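Stisto Fingers, pair, for small wrist-camera grippers

Sold by Fotwood. Designed by Eleni Obradović.

Hello! I'm Eleni and I drew these fingers, so I'm hopelessly biased, but I'll try to tell you what they were made for and how we got on with them. We wanted to know whether a policy trained on wrist-camera views alone could learn to flip the little flaps on a guessing-game board. It's a lovely test, really – hinged bits, packed close together, and a neighbour ready to go down with the one you wanted.

The fingers are pale plastic with holes through the flat faces and small raised pads on the inner edges, two to a finger. They're long enough to get in front of the board while leaving the camera a decent look at the rows. 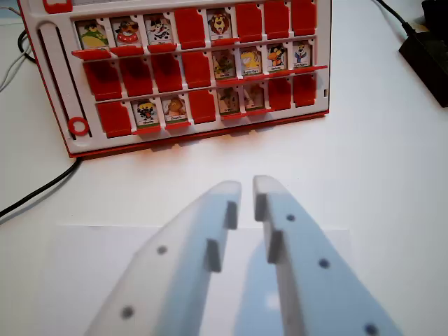
Stisto Fingers, open, in front of the game board.

The method is simple enough to copy. We recorded 200 demonstrations by hand, with the board set at 4 different angles (we kept a fifth angle back for testing), and trained on the Chraibi recipe with no changes except a smaller crop. Each trial names one character, and the arm has to lower that flap and leave its neighbours alone. I scored it strictly: if a second flap went over, it was a fail, even when I felt sorry for it. 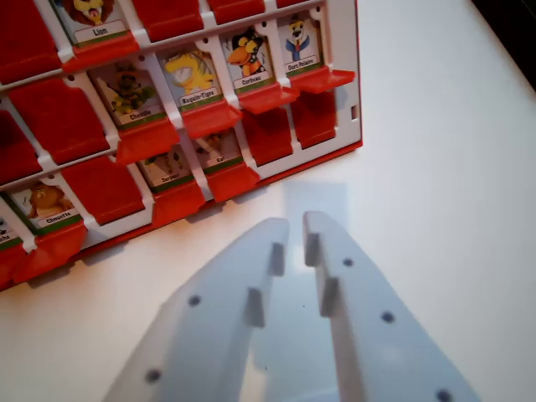
2 minute read

Our board is the French animal one, so the prompts are words like Chenille, Corbeau and Ours Polaire. I'd been a bit worried about Serpent and Rat sitting right next to each other, and that pair did turn out to be the hardest! With the older, wider Letenier fingers we managed 4 clean flips out of 9 on that pair. With these it was 6 out of 9. A small test, I know, and I'd love somebody to repeat it with a different board.

What you get: one left finger, one right finger and the pads already fitted. Screws aren't included, sorry, as everyone's mount seems to want a different length.

The next batch goes out in December. If you'd like our demonstrations as well, put a note on your order and I'll send you the link.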